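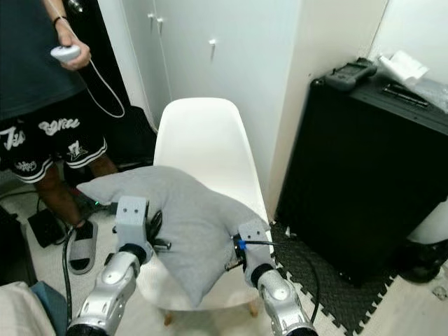

Flying with Totow Air: your questions

I'm Manon Campbell and I look after passenger questions at Totow Air. We're a small airline (2 planes, both turboprops, both much loved!) flying between Gredbridge and Tanlow. These are the things I get asked most.

How early should I turn up?
Bag drop shuts 50 minutes before departure. Gredbridge is tiny, so you won't be queuing for long, but please don't cut it fine – Dale Bouchard on the desk really can't reopen the flight once it's closed.

Can I choose my seat?
Yes, when you book or at the desk. I like the back rows myself, as the wing is above the windows and you get a better look at the coast from there.

Do you serve food?
Tea, coffee and a biscuit, all included. The flight's only 280 kilometres, so there's barely time for a second cup, though Dzifa will try!

Why did the Fehr route stop?
We loved it, but the winter flights were almost empty and we couldn't keep it going. I'd like to see it back for July and August, and I'll post on the news page if that happens.

Can I change the name on a ticket?
Spelling mistakes are free, just email me. Swapping to a different person costs a small fee, and you'll need to do it before check-in opens.

What if fog cancels my flight?
You can have a refund or a seat on the next one with space. Grażyna Makowska's team will text you, so do give us a mobile number when you book.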